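The Long Goodbye of the Kitchen Sample

Choosing a paint color used to take an afternoon. You went to the hardware store, stood in front of the rack, took one card with four kinds of white on it, and went home to argue. By dinner the argument was over and someone had lost.

I have been choosing a color for my kitchen since February. It has been a long February.

The trouble started with the sample pots. I bought two, which seemed like a reasonable number, and painted two squares next to the back door. One was called Oat Harbor and the other was called Quiet Biscuit. In the morning they were plainly different colors. By late afternoon they were the same color, and that color was putty. I went back for more pots. The man at the counter did not look up, and I took this as a sign that he had seen my kind before.

There is a whole business built on my kind. Zumus, a paint company that sells only by mail, will send you peel-and-stick squares so you never have to open a pot at all. Its catalog lists 100 colors, which it calls "a tight edit." Sugden, an older firm with a much heavier catalog, offers up to 3,000, and does not call them anything except a number until you get to the expensive pages, where they start having names and, in a few cases, short biographies. One green was apparently inspired by a walk. I have been on walks. None of them has been made available in eggshell.

I ordered from both. The squares from Zumus came in a box that could have held a pair of boots. The squares from Sugden came in an envelope, with a bill.

A word about names, since I have spent so much of my spring with them. Paint names come in a few families. There is food, mostly bread and grain, and almost never meat. There is weather, provided the weather is mild. There is a group I think of as Furniture Owned by an Aunt. And there are the moods, which is where you find the grays. I put a gray called Patience up over the stove and took it down the same evening. It made the room look like a place where you wait for a form to be stamped.

What the names have in common is that they tell you nothing. If I handed you Quiet Biscuit and asked you to pick it out of a lineup, you would pick wrong, and so would I, and I own a pot of it. My grandmother's kitchen was yellow. If you asked her what yellow, she would have told you it was the yellow in the kitchen.

Friends have been generous with advice. You must look at the color in every light. You must look at it next to the floor. You must paint it on a board and carry the board from room to room like a waiter. One couple I know lived with 12 squares on their dining room wall for so long that guests began to compliment the pattern. They sold the house that way. The new owners, I'm told, kept it.

At some point everyone suggests the computer. The idea is sound enough. You enter the shape of your room, you click on a color, and the room turns that color without anybody moving the refrigerator. Vendorstead, which sells cabinets and would like to sell you all of them, has a planner on its site. So does Cluvon, whose version lets you change the time of day with a little slider shaped like the sun. I lost an entire evening to the slider. I never did get to the walls.

Rooms in these programs have a look of their own. Nothing is ever plugged in. The fruit is a single lemon. Walls that were meant to be plain plaster come out with a grain in them, as if somebody had decided to paper the place in lumber, and brown tends to turn up whether or not you sent for it.

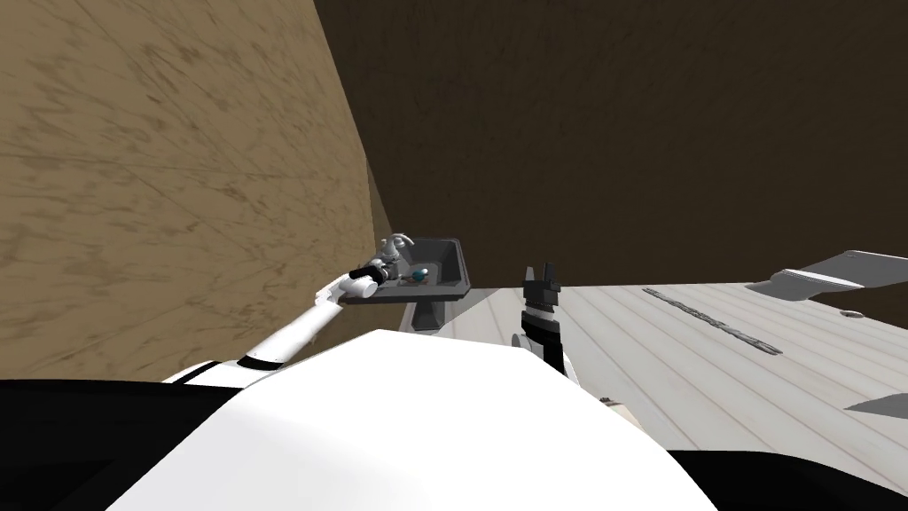
And then there is the matter of the screen. The beige on my laptop is a warm beige. The beige on my phone is pink. On the old monitor in the spare room it's a color I would call Regret, if Sugden hasn't already. I tried holding the phone against the wall next to a real square of the real paint, and all I learned was that the wall needed washing.

So I washed it. This is the only part of the project I can report as finished. It took most of a morning, with a bucket and a sponge and some words I won't repeat, and when I was done, the old paint had come up a good deal lighter than I remembered. It had been there when I moved in. I have no idea what it's called. It might be a cream. In the right light it might even be a biscuit, though not an especially quiet one.

I stood and looked at it for a while with my coffee. The squares by the back door were still there, and next to the clean wall they looked a little overdressed. I'm going to have to paint over them, of course, and for that I need to match the color that's already there. I took a chip of it down to the hardware store. The man at the counter held it up to the window, turned it over, and asked whether I had a name for it.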